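The first thing Simin Fallahi did when I showed up at Sedwood was hand me a pair of gray sneakers a size too big. My boots were wrong for the floor, she said, and she wasn't going to argue about it. So I spent my whole visit clomping up and down the aisles like a kid in her dad's shoes, trying to look like a serious reporter!

Sedwood packs drugstore orders. You run out of shampoo, you tap your phone, and someone in a long low building outside Rendley walks to a shelf and gets it for you. For years that someone was Simin. She started on nights, back when there were 109 people on the picking crew, and she still walks faster than anyone I've ever tried to interview.

These days she's a cell lead, a job that didn't exist until last November. She looks after two picking robots, and she talks about them the way my aunt talks about her tenants. One is slow with anything shiny. The other had a bad week with soap refills (the floppy pouches, not the bottles) and she took it personally.

I'd expected to hear about speed. What she wanted to talk about was her knees. A picker on the old routes might bend to the bottom shelf 424 times in a shift. She knows the number by heart, having put it in a letter to management six years ago. "I never got an answer," she told me. "Then one day I got a robot."

Not everybody is so cheerful about it. Daithí Brennan has worked here longer than Simin and he misses the walking, and even more he misses the talking. On the old routes you'd meet somebody at the end of every aisle and catch up on their kids. Now he sits at a bench in the Ornby room, where new products get tried out before they go live, and some mornings he's on his own until lunch. The pay's better. He told me that twice, and both times he looked out at the aisles while he said it.

And yes, the crew is smaller. Sedwood says it hasn't laid anyone off, and the people I asked agreed, but folks who leave aren't being replaced. Farahani, the outfit that schedules the shifts, now sends fewer temps over the holidays. Those used to be the jobs that got local college kids through to spring.

I asked if I could watch a pick up close. I'll admit I leaned in and held my breath, which made Simin laugh.

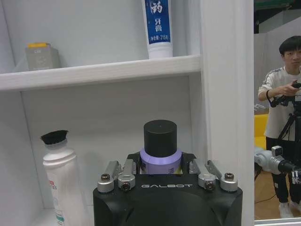 The gripper holds a purple container with a black cap, one shelf down from the toothpaste.

What got me was how much of the work is still people's work. Somebody has to decide how tight is too tight for a tube, and which bottles can stand side by side. Simin keeps all that in a spiral notebook, 262 pages, nearly full. The engineers borrow it so often that she's started making them sign for it.

I gave back the sneakers on my way out. Daithí was at the door with his coat on, asking Simin about her son's driving test, and they were still at it when I pulled out of the lot.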